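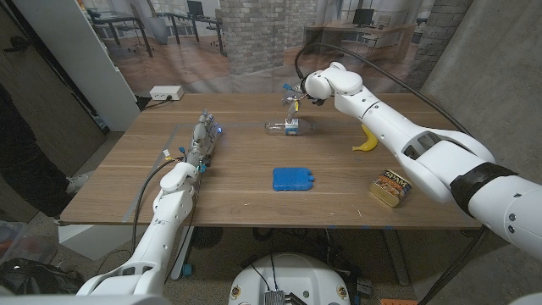
Wood and moisture: why a table top moves
Handout for session 2, Furniture and Materials, Lusgate evening course
Thursday, June 9, 2022

Please read these notes before the workshop part. The words in capital letters will come back in the short discussion at the end, so it is good if you can explain each one with your own sentence.

1. Wood after the tree

A living tree is full of water. When it is cut down and sawn into boards, the water starts to leave, and it leaves in two stages. First goes the FREE WATER, which sits in the hollow part of the cells like water in a drinking straw. While this water leaves, the board becomes much lighter, but its size stays almost the same. After that goes the BOUND WATER, which is held inside the cell walls. When bound water leaves, the walls become thinner and the board shrinks.

The point between these two stages is called the FIBRE SATURATION POINT. The exact value depends on the kind of wood and you do not need to learn it by heart. What you should remember is that all shrinking which matters to a furniture maker happens below this point.

Many students believe that a board which is once dried will stay dry. This is a mistake. Wood takes moisture from the air and gives it back during its whole life, also when it is a hundred years old and stands in a museum.

2. Moisture content

MOISTURE CONTENT is the weight of the water in the wood compared with the weight of the same wood when it is fully dry. We write it as a percentage. Since we compare with the dry wood, fresh wood can have a moisture content of more than one hundred per cent. Students often think this is a printing error.

If a board stays long enough in a room where the air does not change, it reaches a balance and stops to gain or lose water. We call this EQUILIBRIUM MOISTURE CONTENT. In a heated flat in February the air is dry, and the balance is low. In an unheated shed in the same month the balance is much higher. A board which comes directly from the shed to the flat will shrink, and it may also bend or crack if it dries faster on one side.

For this reason we leave boards in the room where they will be used, with small sticks between them so that the air can pass on all sides. How long depends on the thickness and on the wood. Please measure, do not guess. The two moisture meters in the store room give different readings on the same board - use the same one from the beginning to the end of your project and write down which one it was.

3. The three directions

Wood does not move equally in every direction. This is the most important section of the handout.

Along the grain (LONGITUDINAL): the movement is so small that for normal furniture we ignore it.

From the centre of the tree towards the bark (RADIAL): there is a movement which we must take into account.

Following the growth rings (TANGENTIAL): here the movement is largest, in many woods near to double the radial one.

A flat-sawn board has its width mostly in the tangential direction. It shows the wide arches on its face which many customers like. A quarter-sawn board has its width mostly in the radial direction, and the face shows straighter lines. The quarter-sawn board is calmer, but it costs more, because the sawmill gets fewer good boards from the log.

4. A worked example

We take a solid panel and want to know how much its width will change between the damp season and the dry season.

Width of the panel: 50 cm
Change of moisture content: 8 percentage points
Movement for each point: one fifth of one per cent of the width

One fifth multiplied by eight gives 1.6 per cent. And 1.6 per cent of the width is 8 mm.

That is the thickness of a pencil, more or less. If the panel is glued firmly into a frame, this movement has no place to go. Either the frame joints open or the panel splits.

The change in this example is rather large for a modern house. In a house with steady heating it will be smaller. I have chosen it so that the arithmetic is easy to follow.

Please be careful with the unit. "Percentage points" means the difference between the two moisture readings. Last term several people first calculated the percentage of the percentage, and their panel did not move at all on paper.

5. How makers allow the movement

Old furniture gives us good solutions, and most of them are simple.

Frame and panel. The panel sits in a groove and is not glued along its edges. A small amount of glue or one pin in the middle of each end is allowed, so the panel stays centred and moves equally to both sides. Colour or stain the panel before assembly. Otherwise a pale stripe will appear at the edge in winter.

Buttons. A table top is often held with small wooden blocks, called BUTTONS, which are screwed to the underside and have a tongue in a groove in the rail. The button can slide in the groove. In the Nyamweya side table, which we will take apart in the workshop, the buttons were pushed tight against the rail on both sides. Look for the result near the middle of the top.

Slotted holes. If you use metal plates or screws, the hole must be longer than the screw is wide, and the long direction of the slot must go across the grain of the top. I see every year a slot which is cut along the grain. It looks very neat and helps nothing.

Breadboard ends. A narrow piece goes across each end of the top and keeps it flat. The glue is only in the middle part. Since the top becomes wider and narrower while the end piece keeps its length, the corners will line up perfectly only for a part of the year. The customer should be told this before the delivery.

6. Does the finish stop the movement?

No. Oil, wax, varnish and lacquer make the exchange of moisture slower, some of them much slower than others, but they do not close the wood completely. A slow exchange is still useful. It means that a short damp week has less effect.

Finish both faces of a top in the same way. If the upper face has several coats and the underside has none, the two faces take moisture at different speed and the top can become hollow or round. This shape is called CUPPING. The underside does not need to be beautiful, and you do not have to sand it as fine.

Be especially careful with end grain. It drinks much more than the face, both finish and water. Give it an additional coat.

7. Solid wood and other boards

Plywood is made of thin layers, and the grain of each layer crosses the grain of the next. The layers hold each other, so a plywood sheet moves very little in its width and length. A veneered board behaves mostly like the core under the veneer. With such a board you can glue the panel into the frame, and for a cheap cupboard door it is a reasonable choice.

A common mistake is to mix the two without thinking. A thick solid edge glued across the end of a plywood shelf is fine, because its long grain follows the edge. A wide solid board glued flat on plywood is a problem. The Alex shelf unit in the corridor has this fault on its lowest shelf - please look at it during the break.

8. For the workshop

Bring your own ruler and a soft pencil. The glue is from the Plutville store and has a longer open time than the one you used last session, so there is no need to hurry with the clamps.

Mark the grain direction on every part before cutting.
Measure the moisture on two places of each board, away from the ends.
Write the readings on the board itself and also in your notebook.
Leave the offcuts with your name on them. We will measure their width again in the last session.

For the discussion: think of one door, drawer or table at home which sticks in one season and is loose in another. In which direction does the grain go, and which part is moving?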